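Home | Syllabus | Handouts | Lab Schedule | Contact

PC Hardware Fundamentals
Handout 2: Seating the Processor

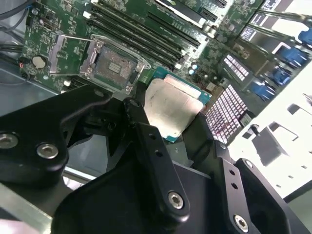

Figure 1. Processor beside the open socket, load lever raised.

Purpose

Students will install a processor in a motherboard that is already mounted in its chassis. Read this handout in full before coming to the bench. The board manual for your station is kept in the Jerko binder and takes precedence wherever it differs from these notes.

Terms

Heat spreader: the silver metal top of the processor.
Substrate: the green layer that shows as a thin border around the heat spreader.
Retention frame: the metal frame surrounding the socket.
Load lever: the wire arm that is lowered to lock the processor in place.

Procedure

1. Shut down the station, unplug it, and put on a grounded wrist strap.
2. Raise the load lever fully and check the contact pins under the bench lamp. Do not touch them. Report any bent pin to the instructor.
3. Hold the processor by its edges only.
4. Match the alignment marks given in the manual and lower the processor straight down. Do not slide it or press on it.
5. Close the retention frame and lower the lever. Some resistance is normal.

Leave the memory slots empty until Handout 3. Record your results on Form 1694 and return it before leaving the lab.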